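Guide de montage Nalla, partie cuisine - rédigé par Évan Renaud, relu en juillet après le changement de carte de commande.

## 5. Installer le poste sur le plan de travail

Si vous arrivez ici, c'est que vos bras sont assemblés, que le contrôleur Brilto démarre sans voyant d'erreur et que vous avez (je l'espère !) pris le temps de faire le test à vide de la partie précédente. On passe maintenant à la vraie cuisine, celle où l'on fait aussi le café le matin, et c'est de loin la partie que je préfère. Comptez une bonne soirée, et gardez le téléphone ou l'ordinateur portable à portée de main pour suivre le retour vidéo.

### 5.1 Choisir la zone et poser les repères

1. Coupez l'alimentation du contrôleur et débranchez le grille-pain ainsi que tout ce qui chauffe.
2. Posez la planche à découper entre l'évier et la plaque de cuisson. Elle sert de zone de travail à tout le reste du guide, alors choisissez-en une qui ne glisse pas. La mienne est en bambou, avec une rigole sur le pourtour, et cette rigole aide beaucoup à retrouver les bords dans le logiciel.
3. Repoussez les bocaux et les pots contre le mur. Vous pouvez les laisser là, Nalla les enregistrera comme obstacles fixes.
4. Amenez le bras à la main, moteurs libres, jusqu'au-dessus de l'évier, puis revenez doucement vers la planche. Si vous sentez un point dur, revenez en arrière et vérifiez le passage des câbles avant de recommencer. 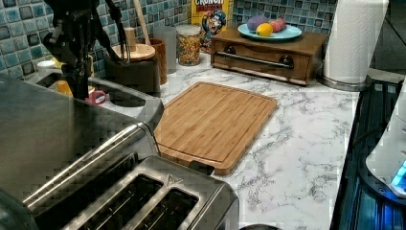
*Le bras noir côté évier, avec la planche posée au milieu du plan de travail.*

> **Attention.** Le dessus d'un grille-pain est bien plus haut que la planche. Réglez l'altitude de transit sur 516 mm dans le menu « Trajets » et n'y touchez plus tant que la partie 5 n'est pas terminée. J'ai voulu gagner quelques secondes en la baissant, et j'ai une jolie rayure pour m'en souvenir.

### 5.2 Régler la position au-dessus de la planche

Pour cette étape on regarde tout d'en haut. Une caméra Visia fixée sous un meuble fait très bien l'affaire, et si vous n'en avez pas encore, un escabeau et un peu de patience conviennent aussi.

1. Remettez le contrôleur sous tension, vitesse limitée à 5 %.
2. Dans l'onglet « Poses », créez une pose nommée `planche_gauche`.
3. Amenez la tête au-dessus de la partie gauche de la planche, sans la toucher, puis validez.
4. Regardez où passe le câble. Il doit longer le bras et repartir librement vers le bord du plan de travail, sans boucle dans laquelle un ustensile pourrait se prendre.
5. Attendez que le bras soit bien immobile et enregistrez l'image de référence. Sur la mienne, le bras blanc entre par le bord avant, sa tête ronde au-dessus du bambou, et le meuble en bois reste bien dégagé à droite :

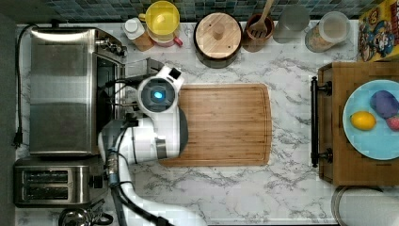

6. Créez de la même façon `planche_droite`, puis faites deux allers-retours entre les poses. Gardez la main sur l'arrêt d'urgence pendant le premier, même si tout vous paraît tranquille.

**Note.** Si vous utilisez les deux bras, réglez-les l'un après l'autre. Le logiciel accepte de les déplacer ensemble dès cette étape, et je trouve que c'est une très mauvaise idée !

### 5.3 Vérifier la caméra de poignet

La caméra de poignet est la plus capricieuse du lot, et aussi celle qui rend le plus de services une fois qu'elle est bien tournée. Elle se fixe avec la patte Royer fournie dans le sachet numéro 2. Serrez sans forcer, vous aurez sûrement à la reprendre.

1. Ouvrez le flux « Poignet » en plein écran.
2. Descendez la pince près du plan de travail, doigts presque parallèles.
3. Assurez-vous que les deux doigts apparaissent jusqu'à leur extrémité, avec un morceau du plan de travail dans l'intervalle. Le corps de la pince peut occuper le haut de l'image, le logiciel l'ignore.
4. Cherchez un coin de la planche dans l'image. S'il n'y est pas, tournez la patte d'un cran et regardez à nouveau.
5. Contrôlez les reflets. L'inox poli renvoie tout, les lampes comme les veines du marbre, et le suivi des contours peut s'y perdre. Une bande claire en travers d'une surface métallique reste acceptable tant que l'on distingue bien les bords des doigts.
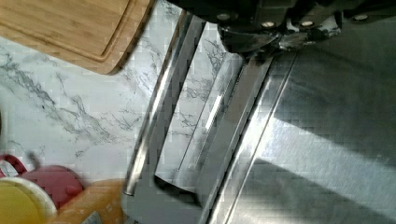
Une fois l'orientation trouvée, bloquez la vis de la patte et lancez « Calibrer le poignet ». La barre de progression monte jusqu'à 100 et s'attarde volontiers vers la fin, alors laissez-la faire et allez vous servir un verre d'eau. Si la calibration échoue, baissez l'éclairage au-dessus du plan de travail et relancez-la. Chez moi, en soirée, avec une seule lampe allumée, elle passe presque toujours du premier coup.

### 5.4 Enregistrer la vue d'ensemble

1. Envoyez les bras en position de repos, hors du champ de la caméra latérale.
2. Placez sur le plan de travail les objets d'entraînement. J'aime bien une assiette avec un citron et une boule en peluche violette : les couleurs tranchent sur le marbre, et la peluche pardonne les pinces trop serrées.
3. Vérifiez que la planche est entière et bien centrée, avec le four dans le fond et la rangée de pots le long de la mosaïque.
4. Appuyez sur « Capturer le décor ». 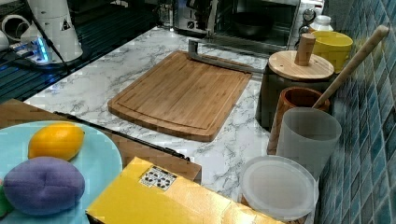
5. Nommez la capture, par exemple `cuisine_repos`, et cochez « Utiliser comme fond ».
6. Redémarrez le contrôleur Brilto pour qu'il prenne le nouveau fond en compte, puis rouvrez l'onglet « Poses » et contrôlez que vos deux positions de planche y figurent toujours.

**Note.** Chaque fois que vous déplacez un pot ou que vous changez de planche, refaites le point 5.4. Les poses, elles, peuvent être conservées tant que la base des bras n'a pas bougé.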